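4. Workplace Setting and Changes to the Packing Task

4.1 Site and participants

The study took place at Kingate, a contract packing firm that fills and ships small food orders for regional sellers. The packing floor employs 21 people across two shifts. Before the project began, single packets were picked by hand from shallow trays and placed in tubs, which were then carried to the sealing line. Workers described this job as light but tiring, and supervisors rotated staff through it every two hours.

In November the firm set aside one area for demonstration work. Packing staff were invited to spend part of each shift handling packets with hand-held grippers, so that the motion records could be used to train the Ernodora picking cell. Participation was open to all permanent staff who had completed basic packing training. Seven workers took part over the full period. Their hourly pay did not change, and the time they spent on demonstrations was excluded from the output figures used in their reviews.

4.2 The demonstration task

Each demonstration covered a single transfer. The worker approached a packet with the gripper, closed on it, lifted it clear of the table and released it into a tub. Workers were asked to use whatever approach angle felt natural and to vary the starting position of the packet between trials. No target speed was set. A trial in which the packet slipped was kept in the record and marked as such by the worker.

Flat packets were the most difficult items in the set. A pouch that lies flush with the table offers very little for the gripper to close on, and experienced packers normally deal with this by sliding a fingernail under one edge. That technique is lost when the hand holds a tool. Several workers developed substitutes during the first week, such as pressing near a sealed end to raise the opposite side, or pushing the packet until it buckled slightly. Figure 3 shows a packet being approached from above on the work table. 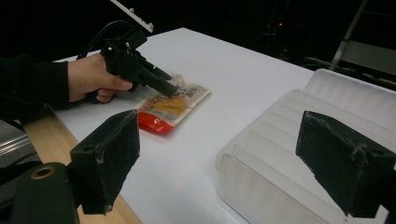

Figure 3. Approach to a flat food packet with a pistol-style hand-held gripper. A translucent tub stands to the right.

The final set contained 505 accepted transfers. Records were reviewed by the second author together with one member of the packing staff, who was given the authority to reject a trial on practical grounds. This proved useful in cases where a transfer looked clean in the motion data but would have been unacceptable on the line, for example where a pouch had been squeezed hard enough to risk its seal.

4.3 Changes in the content of work

Interviews were held with all participants and with five other members of staff who had chosen not to take part. They were conducted by Meifang Gu in the staff room during paid time, and no manager was present. Notes were coded by hand and the codes were checked by Yiran Xiao. Three themes are reported in this section; scheduling is discussed in Section 5.

The first theme concerns skill. Most participants said that the demonstrations made them aware of movements they had long ceased to notice. One worker remarked, "I had to learn my own job over again, only slower." Others found this uncomfortable. A packer with long service reported that her quickest methods were of no use with the gripper, and that newer colleagues reached a steady pace with it before she did. The usual order of seniority on the floor was therefore disturbed, if only for the length of the project, and some tension followed.

The second theme concerns physical load. Participants reported less strain in the fingertips and more in the forearm and wrist, which they linked to holding the weight of the gripper at a downward angle. After early complaints, sessions were shortened and the table height was adjusted between users. These measures were suggested by the workers and adopted at the next weekly meeting. We did not measure muscle load directly, and the reports should be read as accounts of experience.

The third theme concerns ownership of the records. Workers asked who would hold the demonstrations, whether a person could be identified from them, and whether they could be used to compare one packer with another. The written agreement answered the first two questions but was silent on the third. A clause barring individual comparison was added at the request of staff, and two employees who had declined to join said that they would have done so had the clause been present from the start.

4.4 Reassignment after installation

Once the Ernodora cell had entered regular use, it handled rigid and semi-rigid items without an attendant. Flat pouches remained a shared task. A worker stationed beside the cell cleared missed picks, separated packets that had stuck together and decided whether a damaged item should be withdrawn. Management had first listed this post as unskilled. Following the interviews it was regraded to the same level as line inspection, with a corresponding increase in pay.

No permanent position was removed during the study. Two temporary contracts were allowed to lapse, however, and the firm has stated that it expects to hire fewer seasonal packers in future. Staff were well aware of this. Several drew a clear line between their own position, which they considered safe, and that of the seasonal workers, whom they had trained in past years and in some cases recommended for the job. Seasonal workers were not on site during the study period and could not be interviewed.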